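Espace d'entraide Protska — Jeux de construction
Imprimer | Envoyer par courriel
Publié en juillet 2026 par Dušan Jurić

Notre ludothèque souhaite trier un lot de briques en plastique, dont plusieurs de forme arrondie. Quelle méthode convient-il de retenir ?
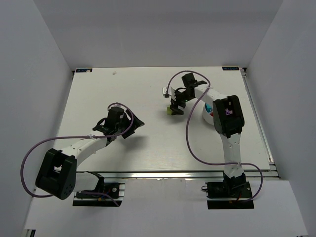 Le lot comprend 154 pièces, à ranger dans 8 bacs.

Zlatko Nedeljković
Il est recommandé de trier d'abord par forme, puis par couleur. L'examen du dessous est utile : une brique vert vif à bout arrondi peut comporter deux tubes creux.

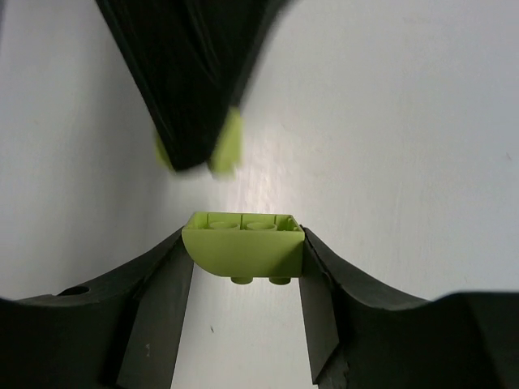

Les pièces courbes gagnent à disposer de leur propre bac — elles se perdent facilement parmi les autres.

Service Medthorpe
Par couleur, c'est suffisant. Les briques restées assemblées, telle une rouge sur une violette, sont à séparer avant rangement.
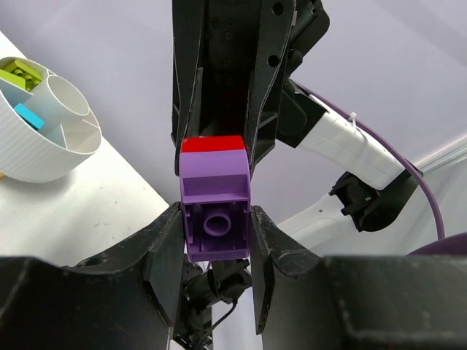

Dušan Jurić
Faut-il étiqueter chaque bac ?

Zlatko Nedeljković
Une étiquette sur la face avant suffit, avec le nom de la forme.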